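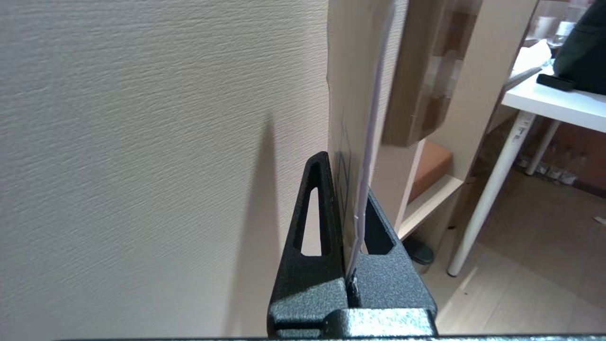

Second gripper or wait a year? Planning the money for a small setup

nbainbridge
Posted 2020-10-15

Hi everyone, long post, sorry in advance, I've been going round and round on this and my husband has stopped nodding. We have one arm doing paper handling (picking up single sheets, holding them upright, passing them along) and I finally have 2,000 dollars to spend on it before the budget closes. The choice as I see it is a second gripper with the wrist camera already fitted, from Farnel, or keeping the gripper we have and spending the money on spare fingers, a proper work table and the Votia service plan. The fingers are the triangular kind with the cutouts, and I do love them for thin stuff. But everything hangs on that one gripper, and if it quits we stop. What would you do?

Natalie

tomar_n
Hello Natalie! I was in your shoes two years ago and bought the second gripper, and I have to tell you it lived in its box for 18 months. Lovely box, too. What wore out on ours was always the fingers, and a set of those costs so little next to a whole unit that I felt a bit silly. I'd get 2 spare sets, put them in a labeled drawer, and hold the rest back until you know what you're short of. Paper is gentle work anyway.
Neelam

gluepotgary
I'm going to disagree with Neelam, with love. Paper is gentle on the fingers, sure, but it's fussy about grip, and you end up fiddling with settings all day long. With two grippers you can set one up for single sheets and leave it alone, and use the other for cardboard or whatever else comes along. Swapping back and forth on one unit ate my whole September. Also ask about lead time before you decide! Mine took so long I'd forgotten what color I ordered.

nbainbridge
Oh, the lead time, I hadn't even asked. Gary, did you need a second mounting plate, or does one do for both? The quote I have doesn't list one and I'm scared of finding out afterward.

gluepotgary
You want one each, otherwise you're back to undoing screws every time. Get it on the quote in writing. Cables too.

marigold_shop
Can I put in a word for the boring stuff? Good light and a steady table did more for our sheet picking than any part we bought, and I say that as someone who bought plenty of parts. A camera at the wrist sees shadows on the wall as well as it sees your paper. We went with Tripathi for the bench and I have no complaints, apart from the delivery guy leaving it at the neighbor's.

tomar_n
Yes to the light! And Gary, I'll give you the point on settings, though ours saves them by name, so I load "paper" and go have my coffee. Natalie, does yours do that? If so I'd stick with spares. I'd skip the service plan in the first year as well.

gluepotgary
Saved settings don't help when the thing is dead on the bench, Neelam.

nbainbridge
It does save them, I just checked, and I'm a little embarrassed that I never used it. So I'm leaning toward spare fingers and lights now, and I'll ask Farnel for a fresh quote with the plate and cables on it so I have a real number for next year. Has anyone dealt with Sindosis for used units? They list the same gripper and I can't tell if it comes with the camera.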